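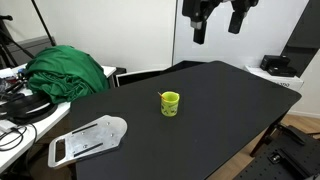

A lime-green cup on a black table.

Kauko Karppinen has been hiring out crockery in Illeck for most of his working life, and he would like it known that he doesn't hire out marquees. People ring up for marquees most weeks. There used to be a firm on Plerngate that did both, and its old adverts are still turning up in kitchen drawers.

"I tell them I can do the plates that go inside," he says. "Then they ask who does the marquee, and I tell them that too. I should get something for it, really."

His own business is called Welow. It runs from a long brick unit behind the bus depot, with a roller door at one end and a kettle at the other, and between them are racks of cups, saucers, dinner plates, side plates, soup bowls, jugs and the big steel teapots that schools like. He works there with his son Eero, who joined after a few years driving for a bakery and now does the bookings, the van and most of the lifting.

I had come to talk to them about reusable cups at outdoor events, as that is what the firm now gets asked for most, ahead of weddings and well ahead of funerals. Kauko wanted to talk about funerals first.

"A funeral is the easiest job there is," he says. "They want white cups, white plates, the medium teapots. They want it tomorrow. They never argue about the price and it all comes back the next day, washed, when I've told them not to wash it. Somebody's aunt has done the lot. You can't stop them."

Why tell them not to wash it?

"I've got to do it again anyway. I can't send a cup out on the word of somebody's aunt."

The washing is done in a machine at the back which Kauko bought second-hand from a hotel. It takes a rack at a time and finishes each one in a couple of minutes. The slow part comes after that, when everything has to stand until it is properly dry before it goes in a crate. If cups are stacked damp they smell, and Eero says the smell is very hard to get rid of once it has started. He lost a whole batch that way in his first summer.

"I was in a hurry and it was raining and I thought, they'll dry in the crate," he says. "They don't. Dad didn't shout. He made me open every crate and put my nose in it."

The move into festival cups started with a woman called Þórarinsdóttir, who ran the food stalls at the Illeck summer fair and had grown tired of paying for skips. She asked whether Welow could supply something that wouldn't smash on grass and could be used again. Kauko said he only did china. She came back the following week with a sample she had been sent and dropped it on his floor several times.

"She'd made her point after the first go," he says. "But she carried on."

They bought 2,000 plastic cups for that first fair, which was held in August. Visitors paid 50p on top of their first drink and got it back when they handed the cup in. It is a common arrangement now, but it was new to Illeck, and neither of the Karppinens had thought much about what people would do with a cup they had paid for.

"They took them home," Eero says. "We got 1,179 back. I can tell you that figure in my sleep."

The rest went off in pushchairs and rucksacks. Kauko saw them around the town for months - on windowsills, in gardens with seedlings in them, one on the dashboard of a taxi. He had expected to be annoyed, and for a day or two he was. Then he worked out that the kept deposits came to less than the cups had cost, and was annoyed again.

"Fifty pence isn't enough," he says. "If you charge a pound they bring it back. If you charge two pounds, they bring it back and they bring one they found on the ground as well. Children are very good at that. I've no objection. They're doing my job for me."

The fair now charges a pound. There was some grumbling about it at the time, mainly from people buying for a whole family, and Eero had a bad afternoon at the returns tent when the float ran out of coins. These days he takes 80 bags of pound coins down in the van and brings most of them home again, as a lot of customers would sooner have it put back on a card. Getting the card machine to do refunds took him longer to sort out than anything else in the whole scheme, and he is still not fond of it.

I asked whether the cups should be plain or printed. Every organiser wants the name of the event on the side, and the year if they can get it. Kauko is against the year.

"Put the year on and you've made a souvenir," he says. "You've told them to keep it. And next summer I've got a store full of cups with last year on them and the organiser doesn't want them, so they're mine to look at. Plain cup, no date. If they must have the name, have the name."

Eero is softer on this. He thinks a bit of decoration makes people treat a cup with more care, and he has noticed fewer cracked ones coming back from events where the design was nice. His father says that's a feeling and he'd like to see it written down. It was plainly not the first time they had had this conversation.

They do agree on colour. Clear cups show every scratch and look tired after one season. White ones stain with squash and tea. Strong colours last, and they can be seen in long grass at the end of the night, which matters to whoever is picking up with a torch. Eero would have everything in orange if it were up to him.

The trade has changed in other ways. Schools, which used to take the steel teapots for open evenings, have mostly bought their own or gone over to cartons. Weddings want mismatched china now, old floral cups with no two the same, and Welow had sold nearly all of theirs for next to nothing when nobody wanted them. Kauko has been buying it back at auctions, a box at a time, and says he has recognised some of it.

"There was a gravy boat with a chip by the handle," he says. "I'd know it anywhere. I sold it for pennies and I paid four pounds for it."

What do customers get wrong? Eero says they order too few side plates and too many saucers. People at a standing event don't want a saucer, they've nowhere to put it. They will always take a second side plate, though, and leave the first one on a wall. Kauko's answer is teaspoons. He tells customers to order plenty and they don't listen, and then he has to drive out on a Saturday with a carrier bag of teaspoons.

Then there are the stairs. A crate of dinner plates is a two-handed lift, and church halls in this part of the world tend to keep the kitchen at the bottom of a narrow flight. Eero now asks about stairs on the booking form. Before that he asked on the phone, and people told him there weren't any, meaning there were only a few.

I wondered whether it was a business he would want to carry on alone. His father is past the age when most people stop, and has given up the heavier crates, though he says it's the crates that have got worse. Eero took a while to answer.

"I'd keep the cups," he says. "The china I don't know. It's a lot of shelf for what it earns."

"He says that," Kauko says, "and then somebody rings up for a funeral."

The phone did go while I was putting my coat on. It was a man asking about a marquee for his daughter's twenty-first. Kauko gave him the number of the other firm, spelled out the name of the road twice, and asked him what he was doing about plates.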